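4. Connect the Nekix stage box before powering the mixer. Use the locking ports only. 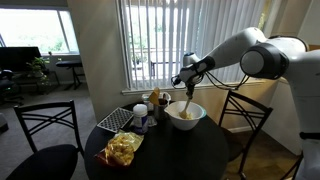

LIVE SOUND / LINE CHECK

5. Set all channel faders to minimum and switch on the mixer, then the amplifiers.
6. Plug the guitar pickup into input 2. Set the input impedance to 1000 kilohms.
7. Raise the gain until the loudest strum lights the yellow LED.
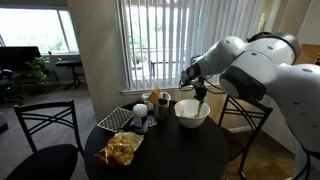

8. Turn the low-cut filter on for vocal channels and leave it off for kick drum and bass.

Note: In rooms holding about 300 people, start with the monitors at half level.

Caution: Mute the channel before unplugging any instrument.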